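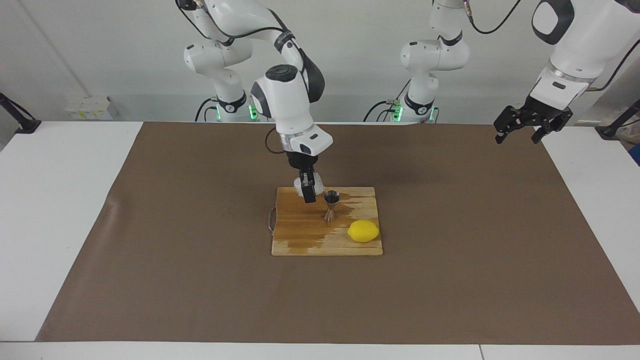
Guides > Running your own local poll > Part 2: Loading and weighting your answers

Okay, so you've closed your survey and you have a pile of answers. I ran my first one in Kerkport, on whether the ferry subsidy should go to a public vote, and this is the order I wish I'd done things in.

1. Open Pasirik and choose New Poll. Type the question in exactly as people heard it, even if you hate the wording now (I did!).

2. Import your spreadsheet. One row per person, please - if a couple filled in a form together, leave it out and make a note.

3. Check the total. I was aiming for 700 and ended up with 600 usable answers, and I was perfectly happy with that.

Note: Keep your "don't know" answers. Pasirik hides them by default, so go to Display and switch them back on. Undecided voters were a big part of my story.

4. Open the Weights tab and enter the age and district figures from your latest census table. Save before you click Apply.

CAUTION: Apply overwrites the raw column and there's no undo. Make 2 copies of your file first and put one somewhere the program can't reach.

5. Look at any weight over 2. It means one person is speaking for a lot of neighbors, and I usually merge age groups until it comes down.

6. Run the crosstabs. Start with vote intention by district and go easy on the rest - tiny subgroups swing all over the place, and somebody at the council will quote them.

7. Export the tables with the question wording and fieldwork dates attached. Lorena Gallardo at the Drorisard newsletter won't print a poll without both, and other editors I've dealt with feel the same way.

Margins of error are in Part 3.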